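Collecting stacking examples: speaker notes
December. Posted by the Totis project

Slide 5. Target was 76 runs of block stacking for Longo. Say why we dropped 9 (operator paused too long).

Slide 6. Leave both up while talking.

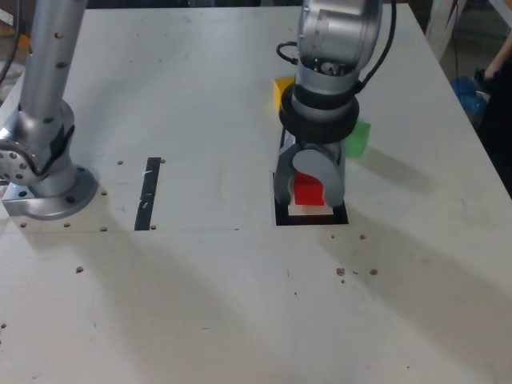
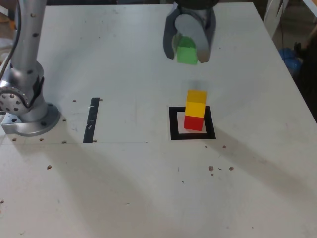 Labels come next. We mark each run by hand, start and finish. The black square on the table gives us a fixed place to judge against. Mention Irar does it differently.

Recent
Bravby site notes
Longo, part 2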